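How to test whether a robot arm can wipe a counter and pour from a kettle

Last updated in February by Rekha Poduval

Household manipulation is usually reported as a success rate on tasks picked by the people who built the machine. The procedure below scores two ordinary chores, wiping a countertop and pouring from a stovetop kettle, in a way that lets you compare a robot with a person doing the same work. It assumes a two-arm setup. We wrote it for the Parkero controller, but nothing in it depends on that software.

Step 1. Fix the objects

Use one kettle with an arched handle, one open insulated mug or tumbler, and one thin cloth. Do not swap them between trials. Polished metal is a known problem for depth sensing, so a painted kettle will give you a better score and a less useful one. Fill the kettle with cold water only.

Step 2. Record the human baseline

Have a person do each chore at normal speed, using both hands. Log the time from first contact to last release.

Hand positions for the wipe and for the pour: 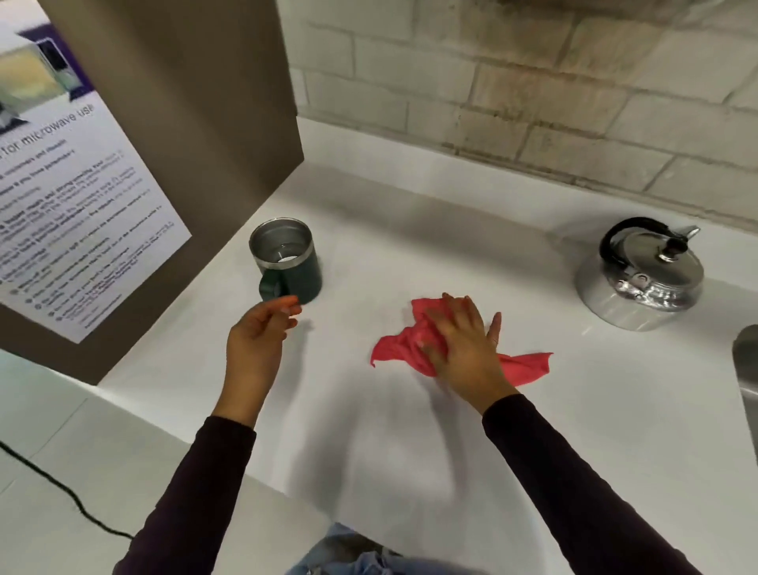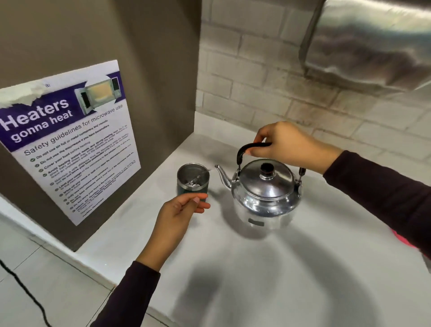 Step 3. Split each chore into phases

Wiping: locate cloth, press, stroke, lift, release. Pouring: grasp handle, lift, align spout, tilt, stop, return. Score each phase pass or fail. A single score for the whole chore hides the cause of failure. On our Arai arms the grasp passed in nearly every trial and the stop phase did not.

Step 4. Run the trials

Run 130 trials per chore. Move the kettle and cloth between trials using a printed position sheet, and crumple the cloth by hand each time. Allow up to 2 retries on the grasp. Allow none on the tilt - a second attempt at pouring usually means water on the counter.

Step 5. Score the result

Weigh the receiving vessel before and after. A pour passes if it lands within 10 percent of the target weight with no spill. For wiping, apply a measured dose of dyed water and weigh the cloth afterward.

What to expect

The Produmach gripper completed 267 phases out of 394 in our first partial run. Most failures came from the cloth. Once it folded under itself, the planner lost the edge and pressed on bare counter. Rigid objects with a fixed handle are close to solved at low speed. Soft ones are not, and we would not leave either chore unattended yet.

The Flakham position sheets print at full size on letter paper. Check the scale bar with a ruler before the first trial.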